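Support > Garment Care > Brevuditz Steamer > Setting Up and First Use

Section 2: Setting Up Your Steamer and Using It for the First Time

Thank you for choosing the Brevuditz upright garment steamer. We know the temptation is to fill the tank, plug it in and go straight for the shirt you need tonight, and we won't be too stern about it, but please do read this section through once before you start. It takes a few minutes, and most of the calls that reach our help line are about something on these pages.

What you should have in the box

Lift everything out and set it on the floor where you can see it. You should find the base unit with the water tank already seated, the telescoping pole in two parts, the hose with the steam head attached, the hanger bracket, a fabric brush, a crease clip, a small measuring cup and a packet of descaling powder. The fabric brush is tucked into a slot in the cardboard on the left side, and a good many people have thrown it out with the packing, so have a second look before you flatten the box.

If you bought the Berkow edition, you will also have a heat-resistant mitt and a folding door hook. The steps below are the same for both editions unless we say otherwise.

Choosing a place for it

Stand the steamer on a hard, level floor, close enough to a wall outlet that the cord lies slack. Carpet is fine if the pile is short. On a deep rug the base can lean a little, and when it leans the water sensor may tell you the tank is empty while there is still plenty in it.

Leave a bit of breathing room behind the hanger bracket. Steam goes straight through thin fabrics and will settle on whatever is back there, and painted walls and wallpaper don't care for it. A bathroom with tiled walls is a lovely spot, as long as the outlet is well away from the tub and sink.

CAUTION: Do not run the steamer from an extension cord or a power strip shared with a heater, hair dryer or other large appliance.

Putting the pole together

1. Loosen the collar at the back of the base by turning it to the left. You don't need to take it all the way off.

2. Push the lower pole into the collar until it stops, with the printed arrow facing you. Tighten the collar by hand.

3. Slide the upper pole into the lower one and press the spring button so that it pops out through the hole. You will hear a click. If you don't, give the upper pole a slow quarter turn each way until the button finds its place.

4. Fit the hanger bracket on top. It only goes on one way, with the cradle for the steam head on the right. Left-handed owners can turn the whole bracket around after removing the small screw underneath.

5. Hang the steam head in its cradle and check that the hose falls in one easy curve. A hose that dips in a loop will collect water, and that water likes to come out in a spit onto your best blouse.

Filling the tank

6. Lift the tank straight up by its handle, turn it over and unscrew the cap.

7. Fill with cool tap water to the line marked MAX. If your water is hard, meaning you see white crust in your kettle, use half tap water and half distilled. Please don't use all distilled, as the sensor needs a trace of minerals to read the level properly.

8. Screw the cap back on firmly, turn the tank upright and lower it into the base. A little gurgle and a few bubbles are normal.

CAUTION: Never add perfume, starch, vinegar, fabric softener or essential oils to the tank. They will damage the heater, and the damage isn't covered by your warranty.

Heating up and clearing the hose

9. Plug in the cord and turn the dial to 1. The light glows amber while the water heats and turns green when the steamer is ready.

10. Before steaming any clothing, point the steam head at an old towel and let it run for 2 minutes. This clears out any dust left from the factory. You may notice a faint smell like warm plastic the first time or two, and it goes away on its own.

11. Raise the hose straight up at arm's length for a moment so that any water inside drains back toward the base. Get in the habit of doing this every time the hose gurgles.

WARNING: Steam burns. Keep your free hand, your face, children and pets away from the front of the steam head, and never steam clothing while someone is wearing it.

Your first garment

We suggest starting with something forgiving, such as a cotton shirt you wear around the house. Button the top button so it sits well on the hanger, turn the dial to the setting in the list below, and work from the top down with slow strokes. Let the steam do the job. Pressing hard doesn't help much, and on dark fabrics it can leave a shine.

Setting 1: silk, satin, rayon, anything with sequins or glued trim
Setting 2: wool, knits, polyester blends
Setting 3: cotton, denim
Setting 4: linen, curtains, slipcovers

When the label and the list disagree, please go with the label. And when there is no label, which happens with hand-me-downs and things knitted by an aunt, begin at 1 on an inside seam and wait until it has dried before you judge the result.

Sweaters and other knits

Knits deserve a few words of their own. A heavy sweater steamed on a hanger will grow longer at the hem and gain a pair of little bumps at the shoulders, and it is hard to talk it back into shape afterward. Steam it flat instead.

12. Cover a bed or a wide table with a folded cotton sheet. Choose one you know to be colorfast.

13. Lay the sweater on the sheet and ease the body into shape with your palms, then bring each sleeve out to the side without pulling on the cuff.

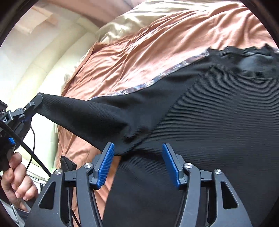

14. Hold the steam head just above the knit, close enough that the fabric feels the steam but without letting the metal plate touch it. Ribbing in particular loses its spring if it is pressed flat.

15. Move along the seams first, then the body, then the neckline. Pat everything gently back into place as you go, with the steam head turned safely away from your hand.

16. Leave the sweater where it is until it is cool and fully dry. Overnight is best for thick wool.

NOTE: The crease clip is for trousers and pleats. Please don't use it on knits, as its teeth can catch a loop and start a run.

When you are finished

17. Turn the dial to OFF, unplug the cord and let the steamer stand for 30 minutes. The steam head stays hot much longer than you'd expect.

18. Lift off the tank and pour out whatever is left. Water that sits for weeks goes stale and leaves a ring.

19. Wind the hose loosely over the bracket. A tight coil will crack the lining in time.

If you won't be using the steamer for a while, say from July until the sweaters come out again, drain the base as well by tipping it over a sink with the drain plug removed. Descaling is covered in Section 7, and the powder in the box is enough for your first treatment. Replacement packets, hoses and brushes can be ordered from Van der Linden, our parts supplier. Have the model number from the underside of the base handy when you order, because the older hoses have a narrower fitting and the two kinds will not interchange.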